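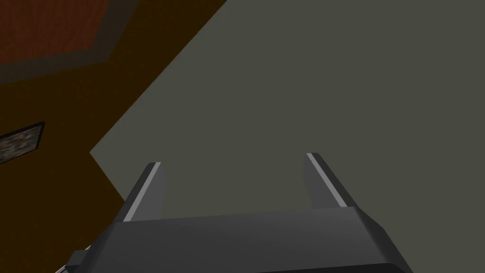 Ticket: Wrist camera view correct in sim, grasp planner rejects every candidate

Component: perception / grasp planning bridge
Project: Hurwood (simulated household manipulation)
Planner: Judura, current main branch
Status: Resolved, one follow-up open
Priority: High

Summary

Since the August merge, the Judura planner returns zero valid grasps in every Hurwood scene when the wrist camera is the only depth source. The same scenes planned normally before the merge. The RGB image from the wrist camera renders correctly: palm housing along the bottom, both fingers rising from it with an open gap, room surfaces behind. With the overhead camera as depth source, planning works. No error is raised. The planner reports "no feasible candidate" and exits with code 0.

Steps to reproduce

1. Load any Hurwood room with the default arm and the parallel-jaw gripper.
2. Set depth_source to wrist in the scene config.
3. Move the arm to the standard look pose with the gripper open.
4. Request grasps on any object in the room.
5. Read the planner log.

Expected: a ranked list of grasps.
Observed: all candidates dropped at the collision stage.

Log excerpt, trimmed

[planner] depth source: wrist
[planner] cloud received, self filter on
[planner] candidates sampled: 2,365
[planner] rejected, out of reach: 0
[planner] rejected, collision: 2,365
[planner] no feasible candidate

Entry 1

Zero rejections for reach looked wrong. Some of the sampled poses are well behind the base. Checked the order of stages and the collision check now runs before the reach check, so anything it drops never gets counted under reach. This is intended after the merge. It is confusing in the log but is not the bug.

Ran the same request with the collision stage disabled. Grasps come back and the ranking looks sane. The sampler and the scoring are not involved.

Entry 2

Dumped the collision cloud just before the check. There is a dense block of points right in front of the palm, in the space between the fingers. The gap is clear in the RGB view from the same pose, and the depth image agrees with it: valid returns from the background surface, nothing near. So the points are added somewhere between the depth image and the planner.

Suspected the self filter. It should delete any point that falls on the robot's own body, using the link meshes plus a padding value. Turned it off and repeated the dump. The block between the fingers is still there, and now the fingers and palm are in the cloud too, as they should be with the filter off. The filter does its job on the points it knows about.

Entry 3

Tried the following, one at a time, with a full restart between each:

Raised self filter padding from 12 mm to 30 mm. The block gets thinner at both sides and does not go away. All candidates still rejected. Reverted.

Swapped the room. Same result in every room tested, so wall and floor geometry has no part in it.

Closed the gripper before planning. The block does not move with the fingers. It stays where it was in the palm frame.

Rotated the wrist by a quarter turn. The block turns with the wrist.

The last two together say the block is fixed to the palm and does not depend on finger position. The self filter reads finger position from the joint states, so a filter fault should have changed when the gripper closed.

Entry 4

Listed every object registered in the planning scene. Found one entry that should not exist at this stage: attached_object_default, parent link palm, box shape. It is created at startup by the Acuña adapter, which translates simulator state into planner state. The adapter has a placeholder for a held object so that the carry controller always has something to query. Before the merge the placeholder had zero size. The merge replaced the zero size with a real default, because the new mesh library refuses shapes with no volume.

The collision cloud is built by sampling the surface of every attached shape and adding those points to the depth cloud. With the overhead camera, the old code path is used and attached shapes are checked as shapes, with contact against the palm and fingers allowed. With the wrist camera, the new path turns them into loose points and the allowed contact list is lost. Every candidate then starts in collision with a box the gripper is not holding.

Cause confirmed by removing the entry by hand from the console. Next request returned grasps.

Entry 5

Workaround for anyone blocked on this. Run after scene load and before the first plan request:

scene.detach("attached_object_default")
scene.refresh_cloud()

Both lines are needed. Without the refresh the planner keeps using the cached cloud until the arm moves. The carry controller will print a warning on every tick once the placeholder is gone. The warning can be ignored for grasp tests. Do not use the workaround in place-and-carry runs, the controller will stop at the first transfer.

Entry 6

Fix, in two parts.

Adapter: the placeholder is now registered with a flag, is_empty, and no shape. The carry controller reads the flag. The mesh library is never called for it.

Planner: attached shapes are no longer converted to points on the wrist path. They go through the same shape check as the overhead path, with the allowed contact list kept.

Either part alone clears this ticket. Both are going in, as the second fault would come back the first time an object is held and a regrasp is requested from the wrist view.

Also changed the exit code. "No feasible candidate" now exits with 3, and the batch runner marks the episode as failed. With code 0 the nightly Zendura job had been recording these episodes as complete with an empty plan.

Entry 7

Verification on the fix branch:

Open gripper, wrist depth, look pose: grasps returned.
Closed gripper, same pose: grasps returned, first step of each plan opens the fingers.
Object held, regrasp requested: grasps returned, no contact reported between object and palm.
Overhead depth: results match the previous build for the same seed.
Batch of 2,000 episodes on Zendura, started Sunday: no episode with every candidate rejected at the collision stage.

Self filter padding is back at 12 mm in all configs. If you copied the 30 mm value from an earlier comment, remove it. It will eat points from thin objects near the fingertips.

Follow-up

The planner log should report which body each rejected candidate collides with. A single line naming attached_object_default would have closed this in Entry 1. Filed as a separate ticket against Judura, assigned to the planning queue. Stage order in the rejection summary will be fixed in the same change.

Episodes recorded between the merge and the fix with depth_source set to wrist need to be dropped from the Hurwood set. Filter on plan length zero.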